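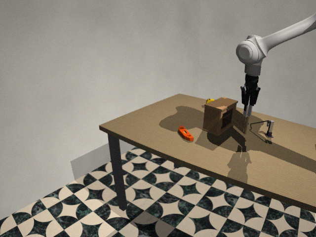
Kumudini Marikar
Soccer columnist

June

So Gellach want to send their teenage winger out on loan again, and we are meant to believe it is for his development. I have my doubts. He has played 27 minutes of league soccer since the winter. Jutari, the club taking him, already have five wide players and a coach who rarely picks anyone under 23.

Who gains? Gellach save a wage and keep the resale value. The kid gets another apartment and another bench. Twelve players left on the same promise last summer, and I can't name one who came back and started.
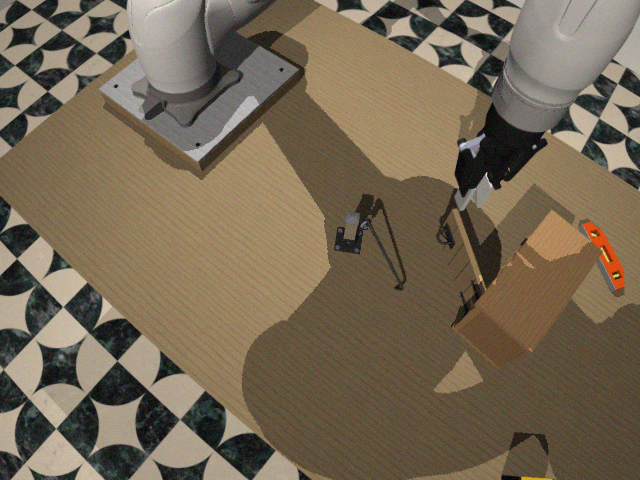
A wooden tabletop above a patterned tile floor.

Let him stay and fight for his place.

Contact | Copyright Markora | Back to top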